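We closed on the Kerville Street apartment in July, after looking since the winter before. A few people asked me to write down how it went, so I'm doing that while I still have the folder of papers on the desk.

The apartment is a two-bedroom on the third floor of a building called Tasmont Court. It went up in the seventies and was converted to condos later. It has brick outside, one elevator, and parking in the back that you have to pay extra for. We had walked past it for years without noticing it.

The first unit we tried to buy was in a different building, Sembiring House, three blocks over. We offered the asking price and lost to someone who offered more and waived the inspection. I was annoyed for a week. Then our agent, Rizal Wijaya, sent over the Tasmont listing with one line in the email: "Needs a kitchen, priced like it doesn't." He was right on both counts. The cabinets were original and two of the drawers had no bottoms.

The listing had been up for 90 days when we saw it. I had always read that as a sign of something wrong with a place, and I asked Rizal straight out what it was. He said the seller had started too high, turned down an early offer, and then lost the summer buyers who wanted to be in before school. There had also been a tenant in there for part of that time who didn't like showings. By the time we came through, the tenant had moved out and the seller was paying dues on an apartment with no one in it.

We went twice, once at ten in the morning and once at six in the evening. The evening visit was more useful. You could hear the elevator from the smaller bedroom, and the street was louder than I expected until seven or so. It's a bus route. We decided we could live with the bus. The elevator bothered me more, but the smaller bedroom was going to be an office anyway.

Before making an offer we asked for the association's papers. It came to 200 pages, most of it scanned crooked. I read all of it over two nights. Most of it is rules on balconies and bikes. The parts that mattered to us were the budget, the reserve study and the meeting minutes. The minutes were the best reading. There had been a long argument about the roof, and the owners had voted to fix it out of reserves, with the work finished before we came along. There was a second argument, still going, about replacing the hallway windows.
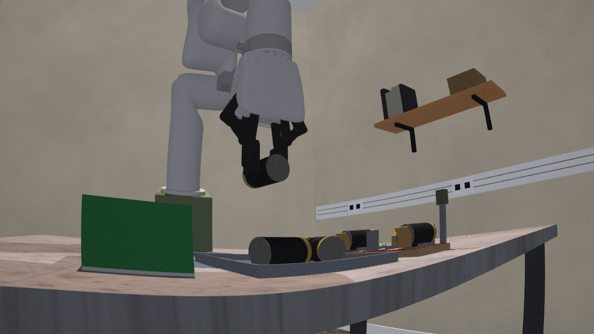

Should you walk away if the building has a big repair coming up? I didn't, but I wanted the price to reflect it. The hallway windows are going to cost every owner something in the next few years, and the minutes gave a range. We took the high end of that range, worked out our share, and used it when we decided what to offer.

We came in 5 percent under asking. The seller countered, we went up a little, and that was it. The whole exchange took two days and was much calmer than the Sembiring House one. We kept the inspection in. The inspector found a slow leak under the bathroom sink and an electrical panel that was old but working. The seller fixed the leak and gave us a small credit toward the panel, which we still haven't replaced.

The loan was the slow part. Our lender wanted a questionnaire filled out by the association's management company, Gruketti, and Gruketti charges a fee for that and takes its time. I called them four times. The form came back with one answer missing, the number of units rented out, and had to go around again. That pushed closing back by nine days. If I were doing it over I would order that form on the day the offer was accepted and not wait for the lender to ask.

Closing itself was an hour in a conference room signing things. The seller had signed the day before, so we never met. We got two front door keys, one mailbox key and a garage remote for a parking space we hadn't bought. I gave the remote back.

Since then we have painted both bedrooms and pulled up the carpet in the hall. The floor under it is in decent shape apart from one stain by the closet. The kitchen is still the old kitchen. We got a couple of quotes and they were far enough apart that I want a third before we pick anyone. In the meantime I screwed new bottoms onto the two bad drawers - they hold forks fine.

The owners' meeting is next month and the windows are on the agenda. I plan to go. Our downstairs neighbor says the last one ran until eleven at night, mostly on the subject of where people leave their strollers.

If anyone reading this is looking in the same area, there's another unit for sale on the fifth floor, same layout as ours with a newer kitchen. I don't know the asking price, but it's been shown a lot this week.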